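Shared bench inspection — drive swap arm, Peltura cell
Plavby workshop, back bench. September round.
Build: four-joint arm, Drullum gripper head, wrist camera, Eskildsen controller. Test load is a retired server chassis with hot-swap carriers.
Marks used: OK / FIX / WATCH / N/A

1. POWER AND STOP

1.1 Main disconnect reachable from the operator side — OK
1.2 E-stop drops motor power, controller stays up — OK
Comment: Tested from standstill and from a slow move. Arm sags at the shoulder after the stop. Keep the foam block under the elbow until the brake is fitted.
1.3 E-stop cable strain relief — FIX
Comment: Held with a zip tie to the bench leg. Needs a proper clamp. Carried over from last round.
1.4 Fuse rating matches label — OK
1.5 Supply ground to bench ground — OK

2. BASE AND JOINTS

2.1 Base bolts, paint marks aligned — OK
2.2 Shoulder backlash — WATCH
Comment: More than at assembly. Still inside what we wrote down as acceptable, but the number was a guess at the time. Measure again before anyone raises the speed limit.
2.3 Elbow belt tension — OK
2.4 Hard stops on all joints — FIX
Comment: Joint 3 stop is printed and has a hairline crack. Replace with the aluminum one. Do not run joint 3 past the software limit to see whether the cracked one holds.
2.5 Software limits loaded at boot — OK
Comment: Confirmed in the log, line 444. If that line is missing, the limits file did not load and the arm stays off.

3. CABLES

3.1 Clearance through full wrist rotation — WATCH
Comment: Camera lead goes tight near the end of travel. No contact with the linkage.
3.2 Connectors latched — OK
3.3 Insulation, visible wear — OK
3.4 Loose wiring behind the gripper — FIX
Comment: Anything that hangs in a loop can catch on a carrier latch. Sleeve it or tie it back to the wrist.

4. GRIPPER

4.1 Plate screws seated — OK
4.2 Linkage screws seated — OK
Comment: Torx, so use the right bit. One head on the spare plate is already rounded from somebody using a hex key. Thread locker on the linkage screws only. The plate screws have to come out for camera work.
4.3 Finger pads secure — OK
4.4 Closing force limit set — OK
Comment: Set to 17 on the controller scale. The scale is not newtons. It was 311 when the head arrived, which is enough to crack a carrier handle.
4.5 Fingers open on loss of power — N/A
Comment: They hold position. This is by design, so the operator has to know how to release a carrier by hand. Instructions are taped inside the tool drawer.

5. APPROACH TO CHASSIS

5.1 Chassis unplugged, both supplies — OK
5.2 Chassis fixed so it cannot shift under pull — OK
5.3 Fingers close below the carrier, clear of the blue latch — OK
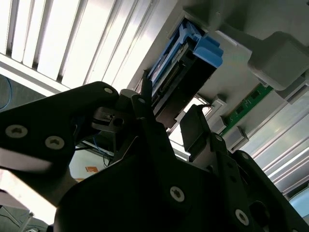 Comment: Speed for this step stays capped at 400 in the motion file. The cap covers approach, grip and retreat. Whoever edits the file puts the old value in the change sheet, including for a short test.
5.4 Clearance to circuit boards — WATCH
Comment: The planned path is fine. A bad camera fix is the concern, so the keep-out volume needs to be larger on the board side.
5.5 Hands out of the work area before enable — OK
5.6 Second person present for first run after any change — OK

6. SIGN-OFF

Result: LIMITED USE. Slow moves only, operator at the stop. No unattended runs until 1.3, 2.4 and 3.4 are closed.
Recheck 2.2 and 3.1 at the next round. Section 5 gets repeated in full if the chassis is moved — even by a few inches.
Spare joint 3 stop is on the Peltura shelf, second bin.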